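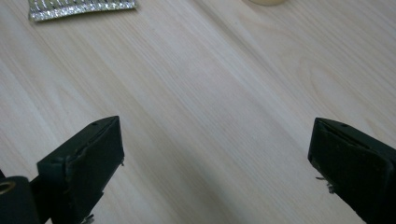

Figure 1. Tabletop with curved grain toward the right side.

Projects > Materials and Surfaces > Student Reports

Search this site Go

Wood Grain and Table Finish
Killian Delorme and Marilou Catacutan
October 4, 2019

Our project looked at how the grain of a tabletop affects the way people see marks on it. The table in Figure 1 has a pale, matte surface. Most of the grain runs in long fine lines, with tan streaks between lighter bands. On the right the lines bend into an oval pattern.

We made 50 pencil marks on paper strips, all the same length, and laid them on the table in 4 positions. Ching-wen Peng and Kenneth Salazar then looked for the marks from a standing height and wrote down each one they found. The strips were tracing paper, so the grain showed through.

Marks that ran along the straight grain were the hardest to find. Marks laid across it were found almost every time. The curved area gave mixed results - Kenneth missed more there than Ching-wen did, and we did not have time to repeat it.

The even light helped. In September we tried the same thing near the window at Larkstead and the glare changed every few minutes, so we threw those results out.

If we did this again we would use more people and a darker table. Ms. Fajardo also suggested testing a painted surface, and we have asked for one for next term.

6 comments
Share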